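Home Projects Equipment Gallery Contact

Gripper purchase, planning gallery
Posted 23/09/2018 by Carmela Marras
14 shares 8 comments

We have been working out what to buy for the second handling bench at Munorance, and several people asked to see where the planning stands. The budget was set in April and has not moved. It covers hand-held grippers, spare fingers, bench tops and a small amount for fixings. It does not cover a new arm. The arm is a separate request and will go in with next year's figures.

Rosario Mazza priced the grippers from two suppliers, Cistmont and Ostard. Cistmont sells the complete tool. Ostard sells the body and the fingers separately, so the first order costs more but a worn finger can be replaced without sending the whole tool back. We handle flat parts most of the day and the fingers take the wear, so we are leaning toward Ostard. Delivery is quoted as slower and we have asked them to confirm it in writing.

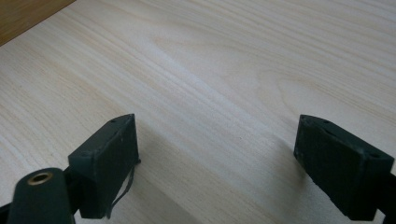
The order as it stands is for 8 grippers, with spare fingers on top. Fasteners are cheap enough that we put down 400 screws and 200 threaded inserts and will not need to go back for more this year. Rosario wants the inserts in brass. The steel ones were slightly cheaper but we have no stock of the matching screws.

Cable is the line most likely to change. The quote has one standard length for every tool. At the Villa site the controllers sit under the bench, and at Munorance they are on a shelf behind it, so one length will be too short in one place or too long in the other. Please measure your own run before you send in numbers, and add enough for the tool to reach both ends of the bench. Clips are on the order too.

Bench tops: we are keeping wood. Rubber matting was priced at 208 per bench and would have used almost 8 percent of the budget. It can be added later if parts start getting marked.

Storage has not been priced. At the moment tools go back in the drawer with everything else, and that will not work with more of them. A wall rack is the likely answer. If anyone has a rack they like, send the maker and the width to Carmela.

Still open: the Ostard delivery date, cable lengths for Villa, and who signs for the goods when they arrive. The next version of this page will have the final order sheet.

Share Print 8 comments
Previous gallery Next gallery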